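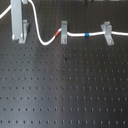
White cable, two clamps, one very happy me.

So this has been my August, friends: cable tidying on the breadboard (the optical kind, with all the holes, not the sandwich kind!). I used to let everything flop about wherever it liked and then wonder why I was forever snagging it with my sleeve.

Tae-yang finally sat me down with a cuppa and talked me through his way of doing it. Clamp it down to the plate, leave a nice lazy loop before the first clamp, and don't pull it tight as a guitar string in between. I'd been pulling it tight for 2 years.

The bits of coloured tape or marking are my favourite part, red before the first clamp and blue between the two. I bought a 5 metre roll of each and I've been labelling things at home as well, my poor family.

Shadi asked if the grey brackets are fiddly. A little! Start the screw by hand, get the cable sitting in the gap, then nip it up gently.

Next job is the drawer of spare screws, wish me luck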